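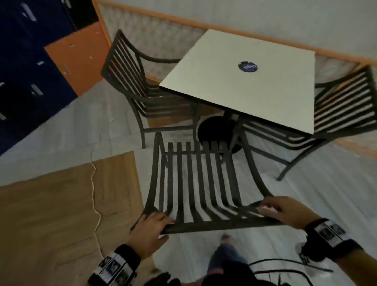 Selon Tomomi Katayama, la chaise boite toujours sur la terrasse, même avec les patins Garura neufs.

Ticket 41 - mobilier de jardin, chaise métal bancale
Ouvert en juillet. Patins remplacés deux fois, aucun changement. Contrôle sur sol plan : un pied plus court de 2 mm. Cale Rileo posée sous l'embout, stable à vide. Reste à tester avec une personne assise.
Statut : en attente du client.

Commentaires

Verstraete : Même souci chez moi, une rondelle dans l'embout a suffi.

Akgate : La cale tient sur du carrelage ? Sur gravier, je l'ai perdue en plus de 20 jours.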